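Why do clothes crease?

I fold my washing on the bed, and I always end up asking why cloth wrinkles at all. So let's find out! Cloth is made of threads, and threads are made of teeny fibres. Squash them and they bend.

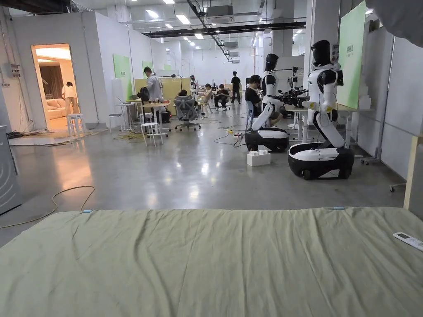
Celina Duda wants to know if sheets crease the same way, even with clips on. They do, Celina! Clips can pull at an edge, but the middle can still go crinkly.

Now for folding. Lay your top out, smooth it with your hands and bring one side over the other.
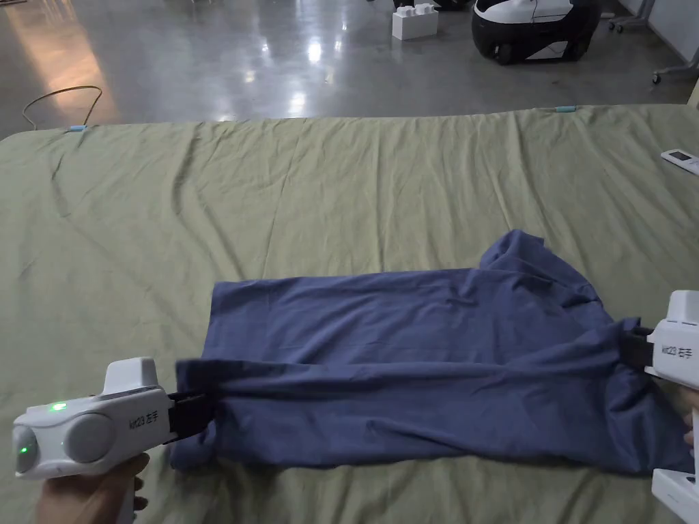
Half folded, with a long ridge on top.

A fold is really just a crease you've chosen (sneaky, eh?). Press it down and the fibres get used to their new shape.
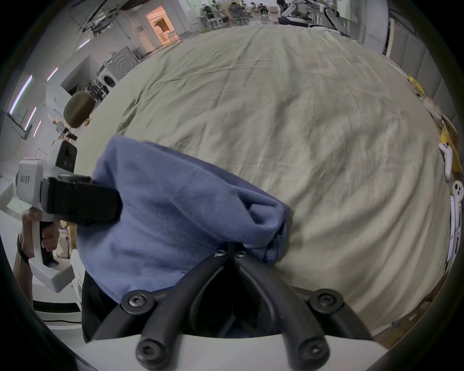

My favourite things to fold are the fluffy ones. Fluff is springy, so it bounces back when you let go. A blue fleece bunched up in a heap like that needs a good shake first, then find the hem and start from there. Grab your comfiest jumper and have a go!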